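Senness Newsletter
February 8, 2025
By Faustine Rey

Clearing the shared desks before the move

Most of you will know by now that the first floor is being recarpeted in May and that everything on it has to come off it first. The contractor, Moges, wants clear desks, clear floors and nothing trailing. We have had two goes at this before and both times ended up with a room full of boxes marked "misc", so this year we are starting early and doing one table at a time.

The desks along the walls are straightforward. People who sit at them have been given a crate each and a label with their name on it. Anything in the crate goes to the Treleo store on the ground floor and comes back afterwards. Anything left on the desk on the morning of the move is treated as unwanted. Monitors and docking stations are being handled separately by IT and should be left plugged in until they come round.

The shared tables are harder. They belong to everybody, so things get put down on them and stay. When we went through the big one by the kitchen door last month we found three staplers, a bag of somebody's tent pegs and the minutes of a meeting from before the merger. The tent pegs are at reception.

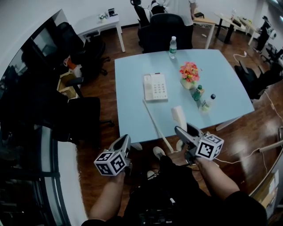
Small tables collect as much as big ones, only in less space. The light blue one is a fair sample of what we are dealing with: a desk phone with the handset off, artificial flowers in a vase, and bottles both standing and lying on their sides. None of it is rubbish exactly, and each thing has to go somewhere different. The phone goes back to IT, the flowers go to the Treleo store and the bottles go to the kitchen to be emptied and recycled.

On phones generally, please put the handset back on the base before you pack one. Wind the coiled cord loosely and tuck it under, and don't wrap it tightly round the body of the phone, as we have lost several cords that way. If the other end goes into a floor box, leave it and tell Teodoro Ochoa, who has the key. He also has the list of which extensions are still live. We are paying for 16 lines on this floor and would like to stop paying for the ones that aren't being used, so if you know your team never picks up a particular phone, say so now.

Flowers and plants need a bit more thought. Artificial ones can be packed, stems up, in one of the tall boxes by the lift, with the vase wrapped on its own. Real plants can't go in the store as there's no window. Zokeo, on the second floor, have kindly offered us a shelf for the duration. Write your name on the pot, and bring a saucer.

Bottles are the thing we ask about every time. A bottle with no name on it will be emptied and recycled at the end of each Friday from now until the move. This includes the nice metal ones. Please don't leave cleaning products or hand gel on the tables either. They have a cupboard under the sink and should live in it.

Chairs will be stacked where they stack and wheeled into the corridor where they don't. The high-backed mesh ones don't stack. If yours has been adjusted for you after a workstation assessment, tie a label to the arm so that it comes back to you and not to whoever gets in first.

The budget for the whole job, including storage and the hire of crates, is £4,000. We have spent £1,109 of it, nearly all on crates. Lost or broken crates are charged to us, so please don't take them home or stand on them.

Crates and labels are in the post room. Tape is at reception and needs to go back there. If your team would like a hand with its shared table, put your name on the sheet on the post room door and one of us will come up.

Comments

Marion, Accounts: Can we have the tall boxes on our side too? By the time we get to the lift they've gone.

Faustine Rey: More are coming on Tuesday. I'll put half of them at your end.

dev_h: The tent pegs are mine, thanks. Will collect.

Pauline: Does the bottle rule apply to the fridge as well or just the tables?

Teodoro Ochoa: Just the tables. The fridge has its own sign.

Pauline: The sign fell off.

Contact: Facilities desk, ground floor | © Senness 2025 | Back to top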